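Pressemitteilung
Montag, 28. September 2026

Jallora erweitert Möbelprogramm Zollidby um Beistellschränke

Der Möbelhersteller Jallora liefert ab Oktober Beistellschränke der Serie Zollidby aus. Das Programm umfasst 13 Ausführungen. Die Korpusse werden im Werk Plallon gefertigt.

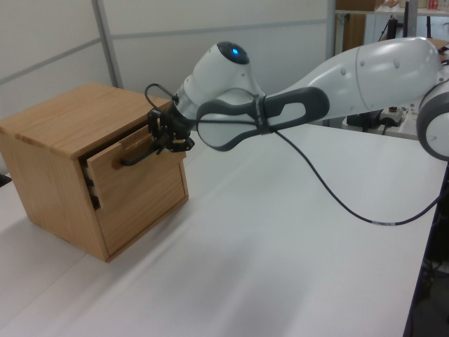 Kleiner Holzschrank mit zwei Schubladen, die obere teilweise geöffnet.

Die Auszüge sind je Schublade für 40 kg ausgelegt. Für die Fertigung wurde die Hallenfläche in Plallon auf 2980 Quadratmeter erweitert. Den Vertrieb an den Fachhandel übernimmt Geerts.

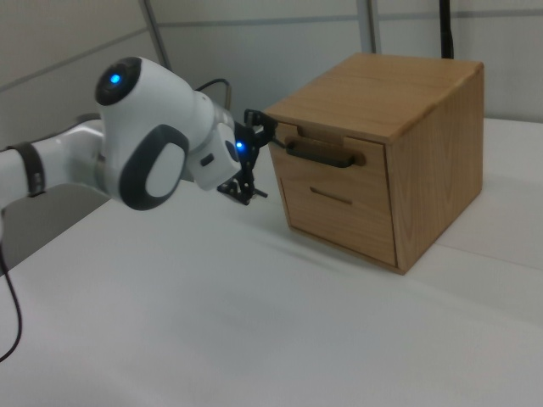 Schrank aus hellbraunem Holz.

„Ersatzteile sind einzeln bestellbar“, sagt Azra Trajkovski, Produktleitung Jallora.

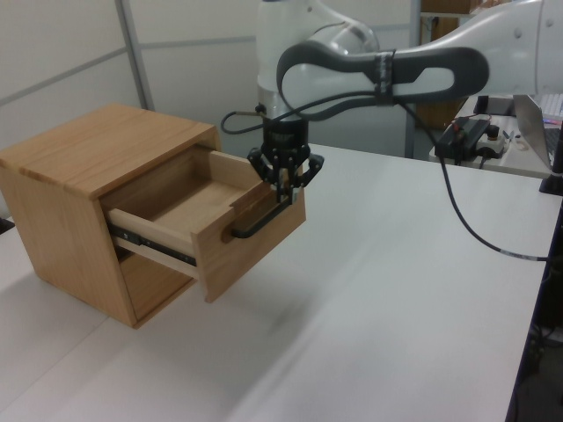

Wie werden die Schränke geliefert?
Die Lieferung erfolgt montiert auf Palette, frei Bordsteinkante.

Pressekontakt: Azra Trajkovski, Jallora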